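Square tables - am I the only one who loves them?
Forum: Dining rooms and kitchens
Thread started 20 Apr 2025

plumduff
Hello all, long-time reader, first proper thread! We're finally getting rid of the wobbly extending table we've had since our first flat and I have completely fallen for the idea of a square one. Wood, chunky, no leaves, no fiddly mechanism underneath, just a good solid square to eat at, do jigsaws on and cover in newspaper when the paints come out. The room is a squarish box off the kitchen with a window on one side and the door in the corner, so to me it makes perfect sense.

Everybody I've mentioned it to has pulled a face. My sister says round. My neighbour says rectangular against the wall. The chap in the shop said "you don't see many of those" and walked me over to the oblongs. So come on, who has one, and do you like it? Budget is £2000 including chairs, though I'd be delighted to spend less.

gatelegfan
I'm going to be with your sister, sorry. We had a square table for years and I bruised my hip on the same corner every week. Round is kinder in a small room, you can squeeze past it from any direction, and there's always space for one more stool. Square seats four beautifully and then it seats four. The fifth person ends up straddling a leg.

ovenglove
Oh I couldn't disagree more with gatelegfan! Square is the best shape there is for four people. You each get a whole side to yourself, so there's room for elbows, a side plate and a glass, and the dishes go in the middle where everyone can reach. On a round table the serving bowls take up the centre and your own plate creeps towards the edge until it's nearly in your lap. We play cards most evenings and a square top is lovely for it.

plumduff
ovenglove, the cards! I hadn't even thought of cards. Sold all over again.

There are four of us most days and six at Christmas. How do you manage six?

ovenglove
Two at each end of the diagonal, if that makes sense? So two sides have two people and two sides have one. It depends how wide your top is. If you go down to the really small ones you'll be knocking knees, but a decent size copes. We also have a folding table in the loft which comes down in emergencies and gets a cloth thrown over the join.

sashwindow
Measure the walkways before you fall in love with anything. Put masking tape on the floor in the size of the table, then put your present chairs round it and pull them out as if someone's getting up. Leave the tape down for a week. I did this before buying ours and went down a size, and I have never once regretted it. A table that looked tiny in the shop looks enormous at home.

Also look at where the legs are. Legs right at the corners give you the whole side for your knees. A central pedestal sounds clever, but with a square top everybody's feet fight over the same spot.

gatelegfan
Pedestals are fine on a ROUND table, I'll just say that and go and make the tea.

larchandlime
Lurker here, but I have to join in because I got a square table last June and I'm still a bit giddy about it. Ours is the Vevetti in oak with the 25 mm top. I'd been worried a thinner top would look mean, but it has a little bevel underneath and looks very smart. Delivery took a while and one foot needed a felt pad, that's my entire list of complaints.

The thing that surprised me is how good it looks when there's nothing on it. All that grain with the same amount of wood going each way - it's such a calm thing to walk past with the washing.

plumduff
Off to look up Vevetti! I've also been looking at lots of pictures to work out whether I want a pale wood or a dark one, and I keep changing my mind. The shape I've set my heart on is a plain square top, nothing fancy:
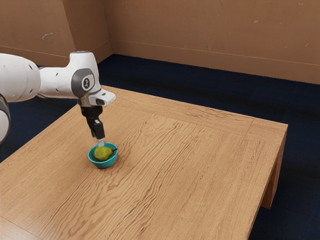
Square wooden table, computer render

My other half thinks something so plain could be a bit canteen. I think with the right chairs and a decent lamp above it'll be gorgeous. Which way would you all go, pale or dark?

ovenglove
Plain, plain, plain! You can dress up a plain table for the rest of your life. Ours has had a gingham phase, a wipe-clean lemon phase and is now enjoying a bare phase. As for colour, match nothing. Go a shade or two away from your floor so it doesn't vanish into it.

sashwindow
Pale shows tea rings, dark shows crumbs and dust. Pick which one you'd sooner live with. I'd go mid-brown and have a bit of both.

gatelegfan
Back with tea. Plain is right, I'll give you that, I can't bear turned legs and carved aprons on a small table. I still think you should sit at a round one before you buy. There was a cafe near us called the Magyar which had both, round by the window and square at the back, and you could watch people come in and head for the round ones every time.

larchandlime
Maybe they wanted the window, gatelegfan!

gatelegfan
Hmm. Possible.

mangleandwring
May I put in a word about finish? People agonise over shape and then never ask what's on the surface. If it's lacquered you'll get years of wiping without a thought, but when it does scratch you can't easily mend one patch, it's the whole top or nothing. If it's oiled you can sand a mark out on a Saturday-sort-of-mood afternoon and rub a bit more oil in. I use Trotaseck on everything, tables, chopping boards, the back step once. Thin coats, wipe off the extra, leave it overnight, do it again. It smells like a cricket bat and I love it.

With paints and jigsaws about the place I'd go oiled every time.

plumduff
This is brilliant, thank you. Does it need doing often? I am keen but I am also lazy.

mangleandwring
Twice in the first year, then when it starts to look thirsty. Drip some water on it - if it sits up in beads you're fine, if it soaks in you need another coat. Mine gets done once a year, with the radio on and the windows open. Lay the used rags out flat outside to dry and don't leave them scrunched up in the bin, they can catch fire. I'm quite serious about that bit.

ovenglove
I didn't know that about the rags! I've just been out to the shed to check mine.

sashwindow
Not sure I agree on oil for a family table, mangleandwring. We had an oiled top with small children and it got a grey ring from every beaker. Lacquer went on the next one and I stopped nagging. It's a matter of temperament. If you enjoy pottering, oil. If you want to wipe and go, lacquer.

mangleandwring
Fair enough, I do enjoy pottering.

larchandlime
Chairs! We haven't done chairs. With a square table make sure they tuck right under, or the whole thing takes up twice the floor. Arms are the danger, measure the arm height against the underside of the top. I wanted the Calia ones with the curved arms so badly and they would have stuck out like oars. We went for a bench on one side in the end, which the kids adore.

plumduff
A bench!! Two on the bench at Christmas, that's my fifth and sixth sorted.

Update for anyone following: the tape went down last night. I've already told off two people for walking through the table. I tried the bigger size first and sashwindow was right, you couldn't get the door open properly with a chair out. One size down and it all fits, with enough room to get round to the window.

ovenglove
I'm so pleased you're doing the tape! Please report back, I get far too invested in other people's furniture.

gatelegfan
Have you checked the table will go through the door? Round ones often come with the base off. Some square ones have fixed legs and then you're out on the pavement with a screwdriver.

plumduff
Good point, and I hadn't. The Vevetti website says the legs bolt on, which is a relief given our hallway. I've found an oak one, second-hand, for £353 with the bench. There's a cup ring on it but if it's oiled I can have a go at that myself, can't I?

mangleandwring
If it's oiled, yes, and you'll have a marvellous afternoon. Ask the seller what's on it. If they don't know, do the water drop somewhere near the edge when you go to see it. Fine paper, always along the grain, and go over the whole top lightly so you don't end up with one pale patch.

sashwindow
Take a tape measure, a torch, and lie on the floor and look underneath. People feel silly doing it but that's where you find the split rail.

larchandlime
For that price with a bench I'd be in the car already!

gatelegfan
I'd still sit at a round one first. But good luck, and do put something soft on the corners.

plumduff
Going to see it tomorrow evening, torch packed. I'll let you know about the rail.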